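Visit report: Wullholm kitchenware returns and repacking site
July 18, 2018

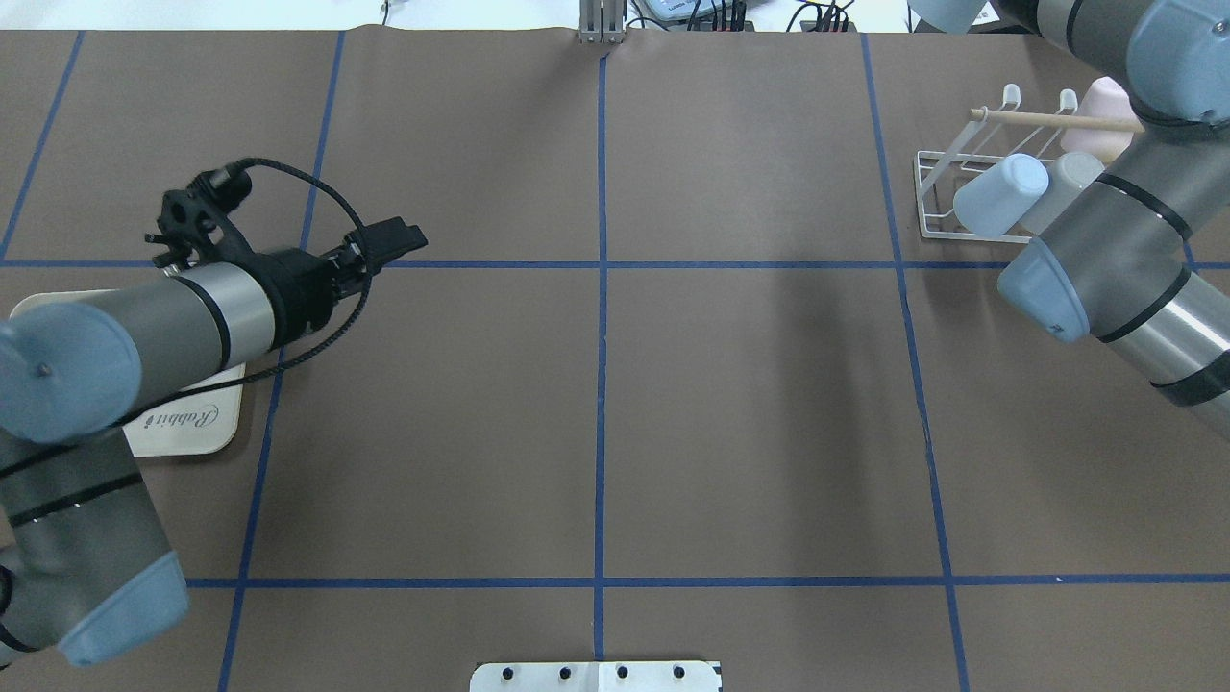
Wullholm repacks returned kitchen goods for three retail accounts. Until last December all of it was done by hand at two long benches. The site now runs a number of two-arm cells supplied by Holleveck, and our visit dealt mainly with staffing and job content.

Teemu Turunen, shift lead, took us through the line. Items are placed by the arms on a taped grid and the operator confirms condition from a screen. Each cell has one operator. Under the old layout a bench had four people, and conversation was constant. Two of the operators we spoke to said they miss that. Neither wanted to go back to the lifting.

Headcount on the day shift is unchanged at 20. Seven people moved from repacking to inspection, with a pay step after 50 hours of training. Senga Drummond, who represents the operators, said the training was adequate for normal running but thin on fault recovery. A stopped arm can be restarted by the operator only if the gripper is empty. In all other cases a technician is called, and the wait is roughly ten minutes. Output targets are not adjusted for these waits, a point she has raised twice.

Cup and rack sets are still the slowest product. Turunen attributes this to the variety of shapes rather than to arm speed.

Tape layouts are redone by the operators themselves at product changeover. There is no written procedure for it yet. Hildegard Ackermann asked for a copy of the draft when it is available.

Open items: fault wait data by shift, training record format, noise readings at the inspection desks.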